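Bench notebook, March
Electrode handling cell: what to buy and what to put off

Went through the equipment request again this morning before it goes up to Lurville. The amount we can spend without a second signature is still 1,665, and the gripper quote from Gekik takes 1,000 of that before shipping. So the rest of the list has to be short.

Where the sim work stands: the E6013 packs are modeled, the 2.5 mm 1 kg size first, as that is the one the welding side goes through fastest. Tapered sides, printed face. I've been working on the upright hold with the two-finger gripper, one finger on each side border and the big lettering left clear between them. I want the lettering clear so a camera can read the type from the front. If the fingers have to go over the face, we need a second camera, and that is not in the budget.

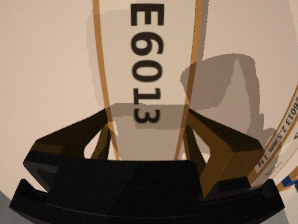 Shopping list, as of now

Gripper, two-finger, Gekik. Buy. Ask for the long lead items to ship first. Need in writing that the finger pads can be ordered separately, because the last quote had them only as a full set.

Spare finger pads. Buy one set if the price stays under 200. Cardboard is hard on soft pads and I don't want the cell down over a part that small.

Camera. Hold. Uddin has one on the shelf we can borrow through the end of the quarter. Check that the mount fits before saying yes.

Table and fixture plate. Make it here. Offcuts in the rack are thick enough. Needs a morning on the mill.

Citimero license. Renew for 12 months. Monthly costs more and we forget to cancel it anyway.

Force sensor. Not this round. Would like it, can't justify it until we have real packs slipping or getting crushed.

Open points

Packs in the sim are rigid. Real ones give a bit, and a half-used one gives a lot. Get three or four real packs from stores, one opened, and squeeze them by hand in the vise with the scale under it. Write the numbers here before ordering pads, as the pad hardness depends on it.

Shadows on the label are heavy in the renders with the current light. If the reading script has trouble with that, add a cheap lamp to the list before we start talking about a better camera.

Payload: 1 kg plus the gripper plus the cable. Still have to add up the gripper weight from the data sheet and compare against the arm at full reach.

Request form goes in after lunch with the gripper, pads and license on it. Quote is in the shared folder under cell, purchases.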